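May, workshop notebook, evening

Back at the Epistle to Philemon, which Rui Azevedo and I have been promising the Limthorpe study group for longer than I like to admit. Tonight was verses 8 to 16, Paul's appeal for Onesimus, and I got happily stuck on how gently he goes at it (he could command, he says, and then he asks!).
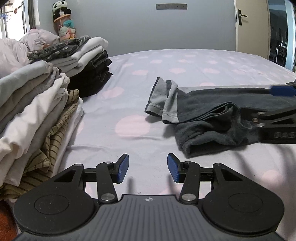 Verse 11 has the little play on "useless" and "useful," and I'd like the handout to let people hear it. My first draft ran to 216 words on that one verse, so it needs trimming. I tried a picture for Paul's place between the two men, and the gripper gave me one: two jointed fingers, left and right, both rising from the same body. Rui may think it's a stretch, but I'm leaving it in the margin for now.
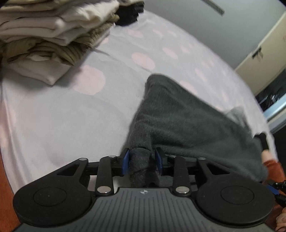 Then there's verse 18, "charge that to my account," which I think deserves its own evening. The Murkell notes rush past it in 5 lines, and Georgiev's old lecture is much better, though he wanders off into Colossians and takes a good while coming home. I've copied out his page on the household greetings for Rui.

Still to do: check my wording of verse 14 against the Sevlow reader, and ask Rui if he wants Apphia in week one or week two.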